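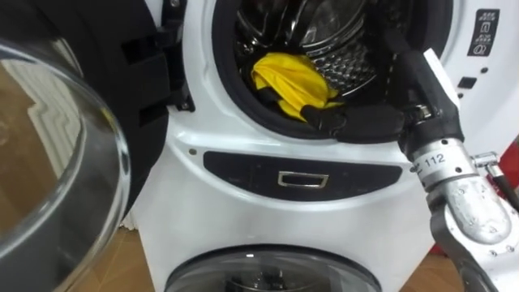 Gripper keeps losing the cloth at the door seal

Asked by Lucie MacDonald, Sunday

I help with the student team at Vumarstead and we're entering the laundry task at the Kennedy meet. The arm has to take one cloth out of a front loader and drop it in a tub. Ours gets hold of the yellow cloth fine when it's lying over the rubber, but on the way out it drags on the seal and slips from the fingers. We've logged 700 tries and the ones that fail nearly all fail in the same place. Closing the fingers harder made no difference. Is this a grip problem or a path problem? We have 40 minutes a week on the machine so I don't want to guess.

2 answers

Raymonde Melnyk
Path, I'd say. If you pull straight towards the arm's base, the cloth gets dragged sideways across the fold of the seal. Try this order: close, lift a few centimetres into the middle of the opening, stop, then come straight out along the axis of the drum. Only turn towards the tub once the whole cloth is past the glass door.

Also look at where you're pinching. If you've only got the top layer of a crumpled cloth, the rest unrolls and hangs over the lip. Go in a bit deeper and tilt the fingers down before closing. We did both for the Hikalwood round. Slower cycle, far fewer drops. Check the wrist clears the door on the way back, ours caught it twice.

priltley_club
had same thing. put rubber tape on the fingers, sorted. might not be allowed in your rules though

Viewed 1,276 times

Contact us | Terms | Back to top
We use cookies to keep you signed in. Accept or change settings.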